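From: Saadet Oral
To: Nundach parents and staff list
Subject: Re: soft toys for the reading room

Songül Çetinkaya wrote:

> Hi all,
>
> I took over the reading room at Urnby in August and I am trying to
> work out what to do about the plush toys. We have two bins of them,
> mostly donated, and I don't know which ones are worth keeping. Some
> are flat, some have eyes coming off, and a few smell like a basement.
> The kids do use them. They read to them, and the little ones hold
> one during story time.
>
> My questions: how do you decide what stays, how do you wash them
> without ruining them, and is there a kind you would buy new if you
> had a small budget? We have $300 for the year and that has to cover
> book tape and cushions too.
>
> Also, we were given a wood table and I would like to put a few toys
> out on it instead of leaving everything in the bins. Any thoughts
> on that are welcome.
>
> Songül

Hi Songül,

I did the same sort at Doherty a while back, so I can tell you what we do. It may not all fit your room.

For deciding what stays, I go by the face first. Anything with hard plastic eyes or a button nose gets a firm tug, and if there is any give it goes out. I used to sew them back on. I don't anymore. The thread holds for a month and then I am checking the same bear again. Toys with stitched faces are much less work. A couple of lines of thread for the eye and mouth is plenty for a five-year-old, who will tell you exactly what the toy is feeling anyway.

After the face I check the seams, especially under the arms and where a tail or tuft joins the body. Open seams under an inch I close with a ladder stitch. Longer than that depends on who loves it. We have one rabbit that is mostly my sewing at this point.

Flat ones can be restuffed, but only bother if the outside is in good shape. Open the back seam, pull the old filling out, wash the skin by itself, and use new polyester fill. The old stuff clumps and never really recovers.

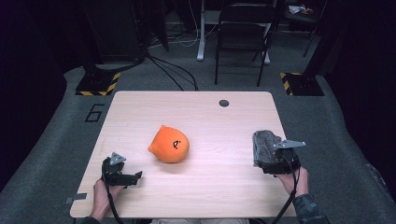 Shape matters more than I expected too. The simple round ones last longest in our room. There are no legs to get pulled and they can be set down on a table without falling over. A plain lump of a thing with a face on it gets picked as often as the realistic dogs. Bright colors are easier to find under the shelves at the end of the day, orange in particular.

Washing: put them in a zippered mesh bag or a tied pillowcase, cold water, gentle cycle, half the soap you think you need. No fabric softener, it makes the pile greasy. I run no more than 7 small ones in a load or they don't rinse out. Then press the water out in a towel and air dry for at least two days, turning them over when you remember. The dryer on low is fine for some, but it melted the tips of the fur on a fox of ours and it felt like a scrub brush afterward. If the basement smell is still there after two washes I would let it go. Anything with a battery box or cardboard inside gets wiped by hand only.

We wash every 4 weeks during the school year, and right away if one has been in somebody's mouth.

On buying new — I would not spend more than roughly a fifth of your money on toys. Book tape goes fast. We bought a few from Detetti and they have held up, stitched faces, tight seams, not much pile to mat down. I have no opinion on the rest of their catalog. Check the label for surface wash only before you order anything, from anyone. Those are the ones you will regret.

As for the table, I like the idea. Put out one or two at a time and swap them. When we had a whole row out, they got piled up and shoved aside so people could open a book. With only one in the middle, the kids sit down next to it and start reading. Pale wood does show marker and sticky fingerprints, so keep a damp cloth handy, and dry the surface before a toy goes back on it. If your table has rounded corners, so much the better with the small ones running past.

Bins: I would cut yours down to one. Keep the second one empty for toys waiting to be washed, and put a lid on it so they don't migrate back.

I have a bag of polyester fill left over, most of it still sealed. I can drop it at the Urnby front desk if you want it — let me know what time somebody is there in the morning.

Saadet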